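分类:数据说明 / 工作场所自动化 / 办公辅助操作

# Gedora 桌面操作示教数据集说明

版本日期:2020-04-10
维护单位:Jiltum 工作流程研究室
联系人:Morag Purves(数据)、Nest Gronow(员工事务)

## 1. 概述

Gedora 是 Jiltum 工作流程研究室为 Ridham 文档服务中心编制的示教数据集,收录工作人员使用手持夹爪完成办公桌面操作的过程,供机械臂模仿学习使用。数据集的直接用途,是训练一套能够在办公桌上整理、移动和轻触常用设备的辅助系统。

本说明除记录数据的构成与格式外,另以较大篇幅说明该项目对 Ridham 中心员工岗位、工时和培训的影响。编制单位认为,采集员本身即为该中心的在岗人员,其劳动条件的变化应当与数据一并公开,供使用者查阅。

本版本共收录有效片段 748 段,由 11 名采集员完成,涉及 8 类任务。另有 151 段因标记丢失或时间戳不连续而未予收录,处理办法见第 6 节。

## 2. 背景

Ridham 中心长期承担纸质档案的接收、录入与归还。录入岗位的工作内容较为固定:取件、核对编号、键入、复核、放回。2018 年以后,中心陆续引入文字识别软件,键入量有所下降,但桌面上的搬动和整理仍由人工完成。中心管理层由此提出,将一部分重复性的桌面操作交由机械臂承担,原录入岗位转为复核与示教。

项目启动前,Jiltum 与中心员工代表进行了两轮磋商。磋商中员工提出的主要意见有三项:一是示教工作是否计入正常工时;二是示教数据是否会被用于考核个人速度;三是岗位调整后原有薪级是否保留。三项意见的答复均已写入采集协议,协议正文由 Nest Gronow 负责保管,员工可随时调阅。

## 3. 采集方式

采集员双手各持一只夹爪,以夹爪代替手指完成任务。夹爪机身装有立方体标记,表面印有黑白方形图案,用于还原夹爪在空间中的位置和朝向。俯视视角与夹爪视角分别存储,按统一时钟对齐。

键盘类任务在普通办公桌上进行,采集员坐姿操作,键盘置于双臂前方。任务书不规定持握的力度与节奏,只规定起始状态与结束状态。采集员可以在任何时刻中止当前片段,中止的片段不记入个人记录。 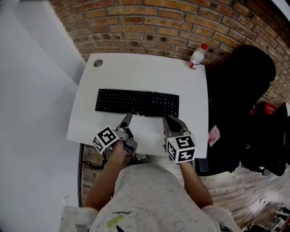
**采用夹爪示教后,录入岗位的人员是否会减少?**

采集协议约定,在协议有效期内,Ridham 中心不因本项目裁减录入岗位。原岗位人员可以选择继续从事录入与复核,也可以申请转入示教组,薪级保持不变;协议期满后的岗位安排,由中心与员工代表另行磋商,Jiltum 不参与该项决定。

## 4. 任务分类

各类任务以编码标识,编码与目录名一致:

- K1:键盘移位与摆正
- K2:单键轻触
- K3:双侧交替触键
- D1:桌面小件移动
- D2:纸张归拢
- D3:文件夹开合
- R1:容器取放
- R2:线缆整理

K 类任务由原录入岗位人员承担。编制单位在试采阶段注意到,长期从事录入的人员在使用夹爪时,仍会按照原有的分区习惯分配左右手。这一习惯在数据中予以保留,未作统一要求。使用者如需左右手分工一致的样本,应自行依据标注字段筛选。

R2 类任务的难度在试采阶段被低估。线缆柔软,形态不易预判,采集员普遍反映该类任务最为费神。自正式采集起,R2 类任务不再连续安排,每完成一组后须更换为其他类别。

## 5. 对采集员工作的影响

### 5.1 工时与休息

示教时间全部计入正常工时。手持夹爪属于负重操作,与敲击键盘对前臂的要求不同。试采阶段有采集员反映腕部和拇指根部疲劳,研究室据此调整了排班:连续示教时间缩短,休息时间延长,休息期间不安排复核等坐姿工作。负责排班的 Ruaridh Baxter 要求各组长在换班时口头询问采集员的身体状况,并记录在班次表中。

### 5.2 技能与培训

转入示教组的人员须完成一项内部课程,内容包括夹爪持握、标记朝向的保持、片段质量的自查以及数据保护常识。课程由 Wibisono 培训部提供,全部在工作时间内进行。

部分人员在完成课程后表示,示教工作比录入更需要事先考虑动作顺序,单调感有所减轻;也有人员表示,反复执行同一动作而看不到业务结果,较难获得完成工作的感受。两类意见均收入员工访谈纪要。访谈由 Orla Ní Chonaill 主持,纪要已隐去姓名,不随数据集分发。

### 5.3 速度与考核

片段时长属于技术字段,不得用于评价个人。发布版本中,采集员编号已经随机替换,替换表不提供给 Ridham 中心管理层。中心如需了解总体进度,只能取得按任务类别汇总的数据。
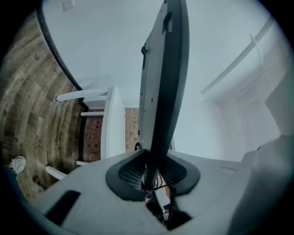 上述限制同样适用于数据的下游使用者。任何单位在使用本数据集时,不得尝试通过动作特征、持握习惯或衣着辨认采集员,也不得据此推断其工作能力。如发现数据中存在可能暴露个人身份的内容,应当停止使用相应片段,并通知数据联系人。

## 6. 数据格式与质量控制

每个片段为一个独立目录,包含以下内容:

- 各视角视频文件
- 左右夹爪位姿序列
- 夹爪开合量序列
- 任务编码与起止状态说明
- 质量标注文件

位姿由标记识别取得。当标记被身体或桌面物品遮挡时,位姿字段留空,不作插值。使用者如需连续轨迹,应自行处理并在成果中说明方法。

质量标注由两名复核人员分别完成,意见不一致时交由 Morag Purves 裁定。未收录的片段保存于研究室内部,保存期满后删除,期间不用于模型训练。采集员有权要求撤回本人参与的片段,撤回无须说明理由,申请受理后在下一版本中执行。

## 7. 适用范围与限制

本数据集适用于桌面操作的模仿学习、双手协调策略研究以及手持夹爪位姿估计的比较测试。以下用途不在许可范围内:

1. 对员工进行监测、评分或筛选;
2. 以片段时长为依据制定人工岗位的劳动定额;
3. 未经安全评估,将训练所得模型直接部署于有人共用的工位。

使用者还应注意数据的局限。采集场所的光照、家具和地面条件较为单一,模型在其他办公环境中的表现未经验证。采集员均为成年在岗人员,操作习惯受原岗位影响较大。夹爪视角的画面边缘畸变明显,机身本身占据画面的相当部分,训练前应考虑是否进行裁切或校正。

数据集未包含受力信息。K2 类任务中触键是否有效,不能从位姿序列中直接判断,标注文件仅记录采集员的自述结果。

## 8. 共用工位的安排

机械臂在 Ridham 中心的试用分阶段进行。第一阶段,设备仅在无人值守的工位运行,由示教组人员在场外监看;第二阶段,设备与复核人员在同一房间内工作,但不共用桌面。是否进入共用桌面的阶段,须待 10 月的安全评审后决定,员工代表在评审中享有与技术人员同等的表决权。

试用期间,任何在场人员均可按下停机按钮,事后不须提交书面解释。停机次数不计入班组绩效。研究室每月向员工代表通报停机情况及处理结果,通报内容同时张贴于中心公告栏。

设备停机或出现故障时,业务恢复为人工流程。为此,中心保留完整的人工录入工位及相应设备,并定期安排人员轮岗,以维持人工处理能力。

## 9. 引用与反馈

引用本数据集时,请注明名称“Gedora 桌面操作示教数据集”、编制单位及版本日期。对数据内容的更正意见请提交至 Morag Purves;涉及采集员权益、工时或撤回申请的事项,请提交至 Nest Gronow。两类事项分别登记,互不抄送。

第 5 节和第 8 节所载安排如有变更,将在变更生效前更新本说明,并保留原文供对照。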